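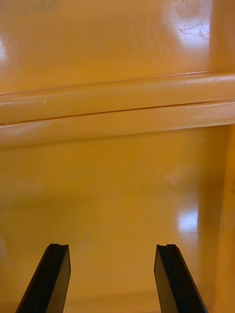
What happens to the doors of a parcel locker when the power fails?

In almost all current designs they stay locked, and they remain locked until power returns or someone opens the bank with a service key.

Search articles Enter keyword Search

The arrangement is called fail-secure. A spring holds a bolt in the locked position, and a coil pulls it back only while current flows. The alternative, fail-safe, reverses the logic: current holds the bolt or plate closed, and a power loss releases it. Building exits tend toward the second. Parcel lockers use the first, for the plain reason that an outage should not open every compartment at once.

Fail-secure latches also draw no current at rest. The supply can be sized for one door at a time, with the controller queuing requests if two arrive together. The coil is pulsed briefly, a second spring pushes the door open by a finger's width, and a small contact reports the change. If the report does not come, most controllers pulse again and then take the compartment out of service.
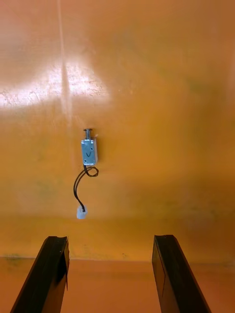
Repeated pulsing is hard on a coil. Small solenoids are usually rated for intermittent duty, and the winding has to cool between cycles. As copper warms its resistance rises, so at a fixed voltage the current falls and the pull weakens. A latch that was marginal on the first attempt may be worse on the fourth. Good firmware allows for this by spacing the retries. Poor firmware does not, and the customer stands at the door listening to it click.

Mechanical load matters more than most buyers expect. A parcel pressed against the inside of a door puts side load on the bolt, and friction can exceed the available force. The usual cure is to ask the customer to push the door in and try again. A rotary catch, which lets the striker swing free, tolerates side load better than a straight bolt but has more parts and costs more.
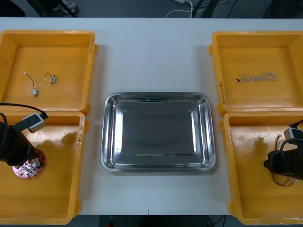
STETLEY, Sat 19 May

The locker bank outside the Wasilewska building has 31 doors and has stood in the open since it was installed in December. It was supplied by Hanberg and runs on software from Skuvside. The service log lists 1480 openings, with 6 entries for doors that did not release on the first request. Four of those were overfilled compartments. The other two were traced to a connector that had taken on moisture, with enough added resistance to starve the coil.

The connector was replaced with a sealed type. Hanberg now specifies the same part for all outdoor banks and asks for an inspection after every 1000 openings. The inspection covers bolt travel, coil resistance and the voltage measured at the latch during a pulse. Voltage at the supply says little about the far end of a long cable run.

Manual release is handled by a keyed cam behind the service panel. It moves a bar that withdraws one column of bolts together, so the doors in that column must be closed again by hand before the controller is restarted.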